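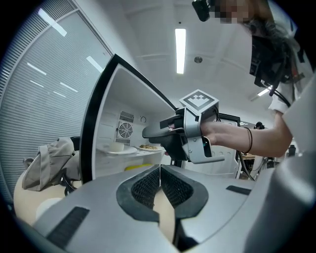

The mini fridge with its door open. The fan grille is on the back wall, and the small round dial is to the right of the vent.

We use cookies to remember your list settings. By continuing to read the archive you accept this.

Posted Monday, 7:42 pm, by Lorna Castillo

Subject: Re: Keeping starter going through the summer

Anozie wrote:

> I have been baking sourdough since April and the starter did fine until the
> weather turned. Now it rises and falls before I get home from work, smells
> like nail polish remover, and the bread comes out flat and sour. I feed it
> once a day, 100 grams of flour and 100 of water, and throw out most of the
> old. Do I need a new starter? Also, somebody at the Hellelcombe bake day
> told me that you should never put one in the refrigerator. Is that so?
> My kitchen is very warm by afternoon and I don't have air conditioning.

You don't need a new starter. The smell means it is hungry. When the kitchen is warm it goes through the flour in a few hours and then sits there with nothing to eat until you get back. It will recover in a few days if you change how you feed it.

First, how much old starter are you leaving in the jar? You gave the flour and water but not that. If you are leaving half a jar of old stuff and adding 100 and 100, that is too rich a mix for hot weather. I keep a spoonful, 5 grams or so by my scale, and feed that with 100 of flour and 100 of water. It takes much longer to peak. In winter I leave a lot more in.

Second, use cold water. I keep a pitcher in the fridge just for this. It buys you a couple of hours.

Third, make it stiffer. Cut the water down until it's a dough you can knead in your hand. A stiff starter works slower and doesn't go sour as fast. It is more of a nuisance to mix, and you have to remember to put the missing water back into your bread recipe. I forgot that twice last year and got two bricks.

As for the refrigerator, I don't know who told you that, but plenty of us on this list do it. I bake on weekends only. Mine goes in on Sunday night and comes out Friday after supper. What you shouldn't do is feed it and put it straight in. Give it an hour or two on the counter first so it gets going. When it comes out, plan on two feedings before you bake. One feeding will do if you're in a hurry but the loaf won't be as tall.

The longest I have left one was 23 days, when we were up in Brenitberg for my sister's wedding and then stayed on. There was an inch of gray liquid on top. I poured it off, took a bit from the bottom of the jar, and fed it morning and night. By the fourth day it was doubling again. If you ever see pink or orange streaks or anything fuzzy, throw the whole lot out and wash the jar well. Gray or brown liquid is nothing to worry about.

On using a small fridge for slow proofing, which came up here last month: it works, but the dial numbers don't mean anything until you check them. Put a thermometer in a glass of water on the shelf, leave it overnight, and read it in the morning. Do that at a couple of settings and write the results on tape. Try the glass on another shelf too, as the temperature may not be the same all over. Keep the dough covered. Moving air dries out the top and you get a skin that won't stretch in the oven. I use a shower cap over the bowl.

For the flat bread, I suspect your dough is overproofed and the starter is only part of it. Recipes that say "let rise 5 hours" were written for somebody else's kitchen. In July mine is ready in well under that. Go by the dough. It should be puffy and jiggle when you shake the bowl, and it should not have doubled. If you poke it and the dent just stays there, bake it right away or make focaccia with it. Overproofed dough makes perfectly good focaccia. Plenty of oil in the pan.

You can also use less starter in the dough itself. My weekend loaf has 500 of flour and in winter I put 100 of starter in it. In summer I put in half that and leave the rest of the recipe alone.

About the discard, you asked off list if it has to be thrown away. No. I keep it in a second jar in the fridge and use it in pancakes. One cup of discard, an egg, a spoonful of sugar, a little melted butter, a pinch of salt, and half a teaspoon of baking soda stirred in last. If it's very sour add more sugar. Crackers are good too. Mix 200 grams of discard with some flour and oil until it rolls out, put salt and whatever seeds you have on top, and bake until brown at the edges.

Some people here swear by rye flour for feeding and I'd agree with that in winter. In summer it makes things go even faster, so I switch to plain white from June on. I've been buying the Brarero bread flour in the big bag. The store brand was fine as well, but they stopped carrying the large size.

Let me know how much you are leaving in the jar. If it still smells like nail polish remover after three or four days of smaller amounts, write again and I'll mail you a bit of mine, dried. It travels fine in an envelope.

One more thing for everybody. The next Hellelcombe bake day is on and the oven will be lit early, so bring your dough already shaped. Bring your own peel too if you have one. Last time we were passing one around and the line got long.

Lorna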